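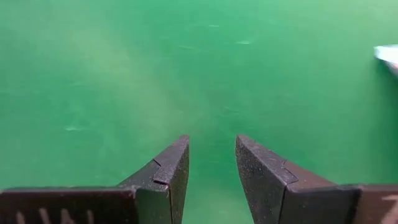
Como organizar os pacotes de snacks em caixas transparentes

Escrevo este guia em português, que não é a minha primeira língua, por isso uso frases simples. O método serve para quem tem muitos pacotes pequenos em casa ou na copa do escritório e já não sabe quais são os mais antigos.

O que é preciso
Caixas de plástico transparente, sem tampa
Uma mesa livre, com um tapete ou um pano por cima
Um pano húmido e outro seco
Fita de papel e caneta

Passo 1. Preparar a mesa
Limpe a superfície com o pano húmido e depois com o seco. Eu prefiro trabalhar sobre uma cor lisa, e o verde é muito bom para isto: as migalhas e os fios claros vêem-se logo, e os pacotes amarelos e vermelhos também.

Passo 2. Lavar as caixas
Lave as caixas com água morna e pouco detergente. Não use o lado áspero da esponja, que deixa riscos no plástico. Espere até ficarem bem secas, também nos cantos do fundo. Na copa da Brorura deixamos as caixas viradas para baixo durante 12 horas, mas em casa uma noite chega.

Passo 3. Escolher a frente do pacote
Cada pacote tem um lado que se reconhece de longe, normalmente o lado com o nome e a fotografia do produto. Ponha o pacote em pé, com este lado encostado à parede da caixa que fica virada para si. Se o pacote está amarrotado, alise-o com a mão aberta, sem apertar, para não partir o que está dentro. 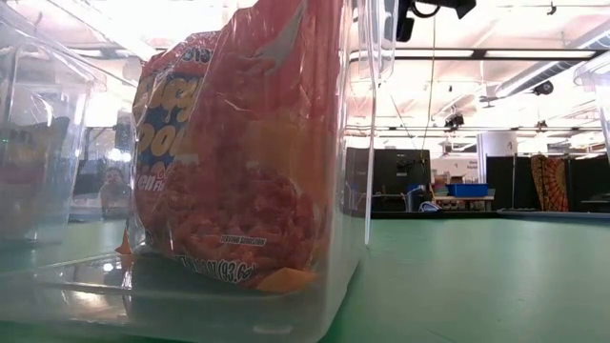

Pacote em pé, com a face impressa virada para a parede da frente da caixa.

Veja também se o peso fica legível. No pacote vermelho e laranja da fotografia lê-se «93.6g» em baixo, e assim é mais fácil separar os tamanhos.

Passo 4. Espalhar antes de guardar
Ponha todos os pacotes em cima da mesa antes de encher as caixas. Deixe as caixas alinhadas na borda mais próxima de si e os pacotes no meio. Assim não precisa de passar o braço por cima de uma caixa cheia. 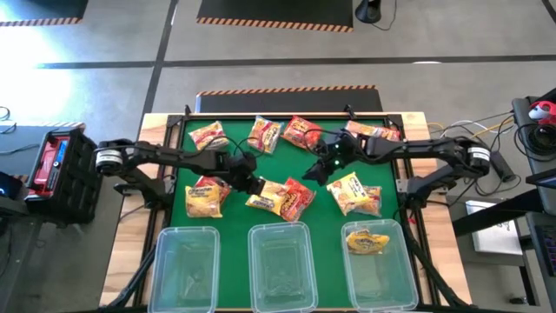
Selma Trajkovski
Redatora de organização doméstica, Prikbridge

Agora separe por validade. Os pacotes que acabam primeiro vão para a caixa da esquerda, os outros para as seguintes. A minha colega Signe Oddsson separa por sabor, e isto também funciona se a família come depressa. Eu experimentei e encontrei dois pacotes fora do prazo em fevereiro, por isso voltei à validade.

Passo 5. Marcar
Cole um pedaço de fita de papel na parte de trás de cada caixa e escreva o mês. Não cole na frente, porque tapa os nomes. Quando comprar pacotes novos, ponha-os sempre atrás dos antigos.

Se um pacote não cabe em pé, deite-o por cima dos outros, mas só um. Os pacotes já abertos guardam-se fechados com uma mola, numa caixa à parte.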